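Lunch, assembled in order

I have eaten more or less the same sandwich for lunch since November. It contains ham, cheese and lettuce, on white bread, and I had never given it any thought until Tomás Marinho, who shares the flat and most of the food bills, asked why mine held together and his did not. We used the same loaf and the same packet of ham. The difference had to be in the assembly, so I spent a few lunchtimes paying attention to it.

What follows covers one sandwich, made at a table, with ingredients straight from the fridge. I have nothing to say about toasting.

The table

I moved the job from the worktop to the round table by the window. The worktop is 87 cm high and suits chopping, but it is narrow, and with a kettle, a toaster and a bread bin on it there is space for one plate. A sandwich needs at least two. The table is lower, which I expected to mind and did not, as very little of the work involves pressing down.

A round table has no corners to lose things in, and everything on it can be reached from one chair. I keep the middle clear and put the plates towards the rim. The bread plate goes on the left. I am right-handed and prefer to bring the filling to the bread with that hand while the left one steadies the plate. Tomás works the other way round and we have stopped discussing it.

The bread

Sliced white, medium, with a proper crust. We buy the Aguiar loaf from the shop at the end of the road when there is one, and whatever is left when there is not. The end slice is no use as a base. It curls as it dries, and the whole stack then rocks.

I take both slices from next to each other in the loaf. Neighbouring slices have nearly the same outline, so the edges line up when the sandwich is closed. If you open the pair like a book and lay them on the plate, the matching faces are both upwards and the second slice only has to be folded back over. Tomás was taking one slice from each end of an open bag, and the two outlines differed by enough to leave a ledge on one side. Most of his lettuce was coming out over that ledge.

Butter goes right to the crust, thinly, on both slices. It keeps moisture out of the crumb and it grips the ham. I have tried mayonnaise as a substitute and the ham slides on it. If you want mayonnaise, put it on the upper slice over the butter, where it meets the lettuce and does no harm. For a sandwich eaten at once, you can leave the butter out altogether and lose only the taste.

The ham

Round sliced ham on square bread leaves four bare corners. There are three ways to deal with this. You can ignore it, which is what I do when I am in a hurry. You can use two slices, overlapped, and fold in the parts which overhang. Or you can cut one slice in half and lay the halves with their straight edges outwards, which covers the sides of the bread well and leaves a gap in the middle for the cheese to fill. The last is the neatest, but it needs a knife and I seldom bother.

Ham is flat and slightly tacky when cold, so it makes a good first layer. It should lie smooth. A wrinkle in the ham becomes a ridge in the cheese, and then the lettuce has a slope to slide down. 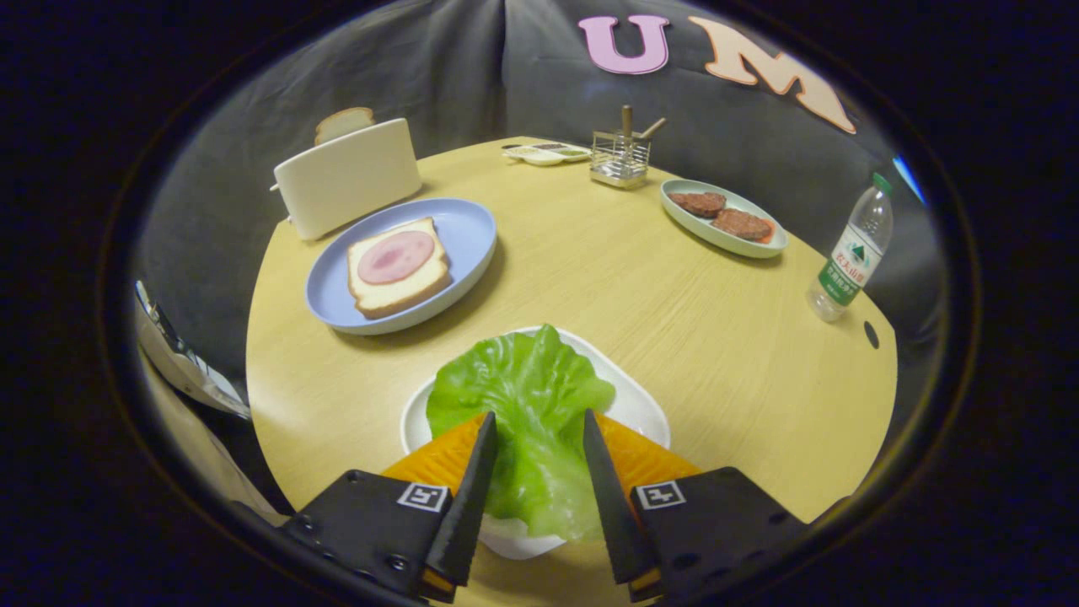
Ham down on the blue plate, cheese held up, lettuce waiting on the white one.

The cheese

The orange sort, in thin slices. It bends without cracking, and this matters more than I had expected. A slice of firm cheddar cut by hand is thicker at one end, snaps when it meets an uneven surface, and has sharp pieces which push through the bread. The thin slice drapes. I like cheddar better to eat, but I would not choose it for structure.

The cheese goes on top of the ham and is turned by an eighth of a circle, so that its corners point at the middle of each side of the bread. This puts the corners just over the edge of the crust on a small loaf, and I fold them in. On a larger loaf they stay inside. Laid square it covers the corners better, and if you have only one round slice of ham this is the more sensible choice. I have gone back and forth on this and currently lay it square.

The slices stick together if the packet has been left out of the fridge. Separate them while they are cold, one at a time, starting at a corner. Once a slice has folded on to itself at room temperature it is rarely worth the trouble of unfolding, and it may as well go on doubled.

The lettuce

This is where most sandwiches fail, and where I have changed my method most.

A ruffled leaf is mostly air. Put in whole, it acts as a spring and lifts the upper slice, and the first bite drives the rest of it out at the back. The crinkled edge is fine. The trouble comes from the rib. I now lay the leaf on its own plate with the rib upwards, press along it with the flat of a knife until it gives, and then turn it over. It will lie much closer after that. Tearing out the rib altogether also works, but you end up with two narrow pieces which slide over one another, and I count that as worse.

The leaf has its own plate for a second reason. Washed lettuce carries more water than it seems to, even after shaking, and a few minutes on a plate with a raised rim lets the water collect somewhere other than the bread. Ten minutes is better, if lunch can wait. I tried a salad spinner, a Werus with a pull cord, and it does dry the leaves faster, but it is a large object to wash for the sake of one leaf. It now lives on top of the cupboard.

Lettuce goes above the cheese, never between the ham and the bread. Cheese is waterproof for all practical purposes. With the leaf on top of it, only the upper slice is exposed, and that one is buttered.

Closing and cutting

Bring the second slice over and press with an open palm for a couple of seconds. Do not press with the fingertips, which leave dents in fresh white bread that never come out.

Wait a minute before cutting. The butter takes hold, the leaf settles, and the knife has less to drag about. I use a serrated bread knife and cut corner to corner, with long strokes and hardly any weight. Tomás uses a small Trukeo paring knife and pushes straight down. It does cut the sandwich, but it also squeezes it, and the filling moves towards the crust on both sides. He has agreed to try the bread knife - so far he has tried it once.

Packing one for later

Everything above assumes that you eat the sandwich straight away. For a packed one I make two changes. The lettuce travels separately, wrapped in a piece of kitchen paper, and goes in at the last moment. And I leave the sandwich uncut. A whole one fits my lunch box, a flat Cliker with a clip on each side, with just enough space above it that the lid does not touch the bread. Kept like this it will last up to 10 hours in a cool bag, although the crust has softened noticeably by then.

Remaining problems

Tomato. I have left it out of all this because I do not have a good answer. It is wet, it is round, and its skin is tougher than anything else in the sandwich, so the teeth pull out a whole slice at a time. Salting the slices and leaving them on kitchen paper helps with the water and does nothing about the skin. Peeling a tomato for a weekday lunch is more than I am prepared to do.

Tomás puts his tomato on the side, in quarters, and eats it with a fork. His sandwiches have been holding together since he changed over to neighbouring slices, and he still has the cheese at an angle.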